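Leave the edges alone, please

I've been walking the path at Gostbridge for 12 years now, mostly before breakfast, mostly in the same awful hat, and I have never once had a complaint about it. So you can imagine my face when I opened the Tapley newsletter (the one dated 13/11/2018, if you still have yours on the fridge) and read that it's "looking tired" and needs a proper going over. Clipped verges! Concrete edging the whole way along! A row of matching shrubs in bark mulch, like the front of a dentist's.

Kastriot Kovačević wrote the piece, and he's a lovely bloke who has lent me his trailer more than once, but I think he's got this one wrong. His main point is that the growth on both sides makes the place feel neglected. I reckon it makes it feel like somewhere. You come along with your head full of emails and there's dry grass up on your left, a bit of grey asphalt going off ahead of you, and your shoulders drop. I can't get that from a mown strip, sorry.

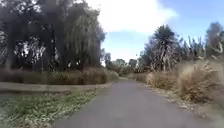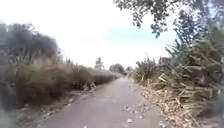
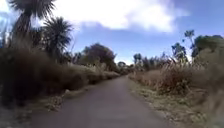
The Gostbridge path, looking straight ahead along the asphalt.

Look at the cabbage trees in the last one, with those mad spiky heads. They'd look ridiculous standing in a lawn. And the feathery grass plumes in the second are my favourite thing on the whole walk, especially with a bright sky behind them. There's already some pale concrete edging in the first, beside the grass, and fine, it's neat enough, but I don't need any more of it.

I'll give Kastriot the heap of cut stalks. If you're going to cut things back, cart them off, and I'd happily see some of the 2,000 dollars in the newsletter go on that. A sweep now and then wouldn't hurt either, as leaves can be slippery little beggars after rain and Araceli Cordero's mum uses a walker. That's maintenance and I'm all for it. Ripping out the tussocks so the colour scheme matches the new car park is another matter.

Saimi Saarinen reckons I'm being sentimental, and that I'd get used to the tidy version by Christmas. Maybe I would. I got used to the new bakery too, and I still miss the old one every time I buy a finger bun.

Anyway, comments are open until the middle of December, and the form's at the library desk. Mine's already in, both sides of the page.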